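Speaker notes: Keeping a small tea room alive in the quiet months
Lieven Verbeke, Hutbridge, 9/26/21

Slide 1. Welcome
Say good morning, wait until the people at the back have a chair. Thank Anouk Van Loon for the invitation and for lending me her clicker. Say that my English is slower than my Dutch, so please raise a hand if a word is strange.

Who I am: I run Pamo, a tea room with 22 seats in a street where in January almost no one walks. I am a baker by training. The tea came later, and the bookkeeping came last.

Slide 2. The first winter
Tell the story of the first January. We opened every day from eight until six, as in summer. On the worst day we sold two pots of tea, and one of them was to my sister. The heating was on the whole day.
Pause here. People usually laugh at the sister.
What I did wrong: I looked only at what came in, and I did not look at what an open hour costs me. Explain the open hour slowly. Rent, heat, one person behind the counter. Write it on the flip chart, do not only say it.

Slide 3. Sell the leaves also
A guest who drinks a tea for forty minutes uses a chair. A guest who takes tea home in a tin does not. We started with one blend, Mutiso, a black tea with orange peel. The first order was 205 tins and I was afraid of it for weeks. They were gone before spring.
Mention the patterned tins. People keep a pretty tin after the tea is finished, and then they come back with it for a refill.

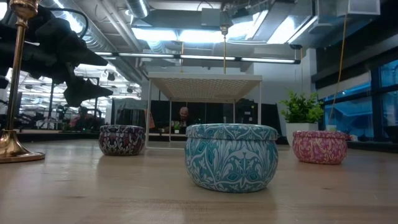
Slide 4. Close more hours
This is the slide where somebody disagrees, so stay calm. In the quiet months we are open from Thursday to Sunday, from eleven. The regular guests complained for two weeks and after that they came on the other days.
Put the hours on the door in large letters. Put them online on the same day. A guest who finds a closed door two times does not try a third time.
If there is a question about staff: I talked with both of them in September, before the plan was fixed. One wanted fewer hours in any case, to study. The other one helps with packing.

Slide 5. Make one evening special
We serve a slow tea evening each month, with a fixed menu and payment in advance. Everything is set out in the afternoon, so that one person can serve the whole room.
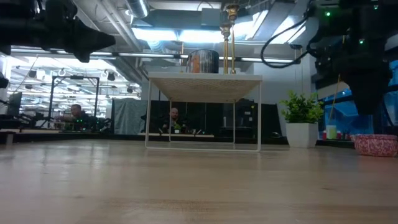

The payment in advance is the important part. Before, we had evenings with eight reservations and three guests. Now we know on Wednesday what to bake, and nothing goes in the bin. The first winter of these evenings brought us 1,040 euros after costs. For a big restaurant it is nothing. For us it was the heating.
Candles: keep the light low, but let people still read the menu. My mother could not read hers, and she told the full room.
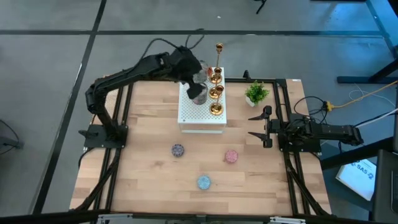
Three gold candlesticks beside the white stand.

Slide 6. What did not work
Soup. Too many pans, too small a kitchen.
A loyalty card. We used the Eramero booking page already, and two systems next to each other made everybody confused, me the most.
Opening for breakfast on Monday. Skip this one if the time is short.

Slide 7. Questions
Ask them to write down the cost of one open hour in their own place before the coffee break. Give them five minutes, and walk around.
The handout is on the table by the door. Do not forget to give the clicker back to Anouk.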